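Home | Blog | Galleries | Room by Room | Laundry | Contact

The Mint Green Hamper Gallery

Posted 17/03/2026
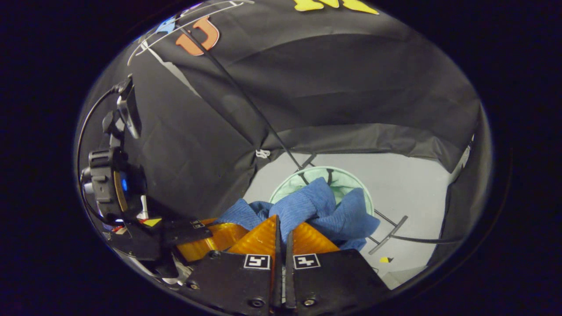 I've been promising a laundry page since last July, and it kept getting bumped by things that photograph better (the garden, mostly). But every time I mention washing day on the blog I get more mail than I do for anything else, so here we go! I wanted to start with the hamper, the round mesh one in mint green, because it's the thing in this house I've changed my mind about the most times and ended up liking the best.

A little background. We moved to Clerkirlow with two big wicker baskets that had belonged to my aunt, and they were lovely to look at and terrible to live with. They snagged everything. I lost a good sweater to one of them, and the lid on the other never sat straight, so it was forever sliding off and landing on my foot. I put up with that for years, which says something about me.

Then the outdoor market at Predton had a stall with mesh hampers, the light kind you can lift with one finger, and I bought the mint one mostly for the color. I'd gone in with 50 dollars for plant pots and came home with a hamper and a bag of plums.

What I like about it is that air gets through. Damp towels used to go to the bottom of the wicker and stay there until they smelled like a pond. You can see through the mesh well enough to know what's waiting for you, too, so I don't have to dig for the dark things. And it's round! I was sure I wanted a square one that would tuck in a corner, but a round one can stand anywhere on the floor and you never bark your shin on it.

The blue cloth is another favorite. Cobalt, with a good deep texture to it, the kind of fabric that looks rumpled ten minutes after you fold it, so I've stopped folding it. I toss it in or I pull it out and that's the whole routine. It takes up more room than you'd think, and it always ends up hanging over the rim with one end off to the side. Does everybody have one piece of laundry like that? I think ours would fill any basket I put it in.

A few things I've picked up, since people do ask:

Wash a strong blue on its own the first few times, in cold water. I learned that on a set of pillowcases that are now a sort of sky color. (I kept them. They're kind of nice.)

Textured cloth dries slowly if you leave it bunched. Shake it out hard, twice, and spread it over something wide. The back of a chair is fine, two chairs are better.

Don't fill a mesh hamper to the top. They'll take the weight, but they start to lean, and then you're picking socks off the floor. I stop a good hand's width below the rim and call that a load.

If the mesh gets dusty, rinse it in the tub with the shower head and stand it upside down overnight. I do ours at the change of season, or when I remember.

I did try a fancier hamper in between, a Grukado with a zip-out liner, and I wanted to love it. The liner was a good idea. Getting the liner back in was a two-person job with raised voices, and it went to my sister's place, where I believe it holds wrapping paper. A reader wrote to say she's had the Nowakowski folding one for ages with no trouble at all, so if you have stairs and like to carry things flat, that might be the one to look at. I haven't used it myself.

Somebody also asked how much laundry we really do. I have no idea and don't plan to find out! It's two grown-ups, one teenager and a great many towels. I run a load most mornings before coffee, at 90 degrees on the thermometer or with snow on the step, and there's still something blue waiting when I get back.

Next gallery will be the linen shelf, once I've straightened it up enough to show you. I've got a stack of tablecloths in there that I haven't opened out since we moved, and at least one of them has a gravy stain I'd like some advice on. If you've got a trick for old gravy, send it through the contact page. I've already tried dish soap and I've already tried leaving it in the sun.

Print this page | E-mail this page to a friend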